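Can a machine put away the shopping yet? Help us find out

Kershaw is looking for people who do chores every day and have opinions about them. If you clean houses, stock shelves or just run a busy home, we'd love to hear from you! No technical background needed.

You'll join us for 2 sessions of 30 minutes each, watch robot arms try everyday jobs in simulation, and tell us where a person would do it differently (or faster, or without dropping it).

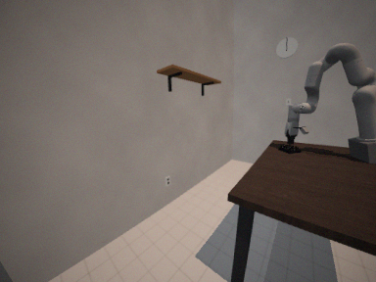
Picking things up is the part we get asked about most, and it's still hard — small items more than big ones. Then there's everything that comes after. An arm on a table can get its fingers down to something small and black on the tabletop, but would you trust it to put that on the empty shelf up on the wall? With a glass? With your grandmother's glass? We want your honest answers, including the grumpy ones.

There are 20 places, and we'll fill them in October. To take part, send a few lines about the chores you do to Callum Mapplebeck or Danish Warraich at Kershaw.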